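What We Throw Out: Lunch Waste in Our Dining Hall

Part 2 - How I did it and what I found

So my topic changed after the first draft. I started out wanting to write about composting, and then Inese Rebane (my advisor, very patient) asked me how much food our dining hall throws out at lunch, and I had no idea! Neither did the kitchen. They know what they buy, down to the last onion, but the bins just go out the back door.

I set up by the tray return in January with a kitchen scale and 3 buckets: fruit, bread, and everything else. Ilham Ramadan helped me talk people into scraping their own plates, and she is way better at that than I am. Most students were nice about it. A few wanted to argue about the soup.

Fruit was the part I cared about most, because whole fruit is such a silly thing to lose. A lot of it had one bite out of it or no bite at all - people grab a banana on the way in and then run out of time.
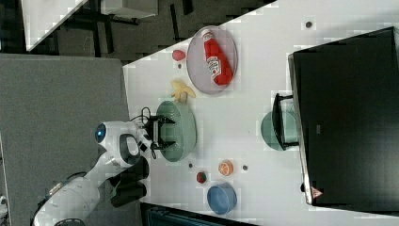 Figure 1. A green bowl and a toy banana on a white tabletop.

My total for the whole study came to 1631 ounces. Bread was the biggest share, which surprised me, and fruit came next. I had bet Justinas Laur a coffee that fruit would win, so I owe him one.

I also asked people why they left food. The top answer was "not enough time," and it beat "didn't like it" by a lot. Our lunch period is short and the line for hot food is slow, so by the time you sit down you're already looking at the clock.
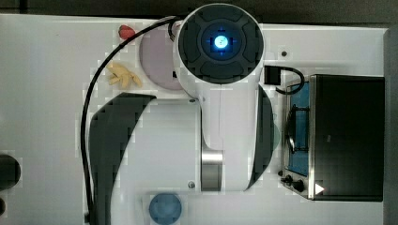

The kitchen let me try 2 small changes after that. First we cut the rolls in half, and then we moved the fruit basket to the exit so people could take a piece with them. The bread bucket got lighter right away (I was so happy, I texted Inese from the tray return). Fruit went down too, but I can't tell how much of it just ended up in a trash can across campus. I'd need somebody checking those bins, and Ilham already said no.

Things I'd fix next time: weigh liquids separately, and start before the line opens so I don't miss the early eaters.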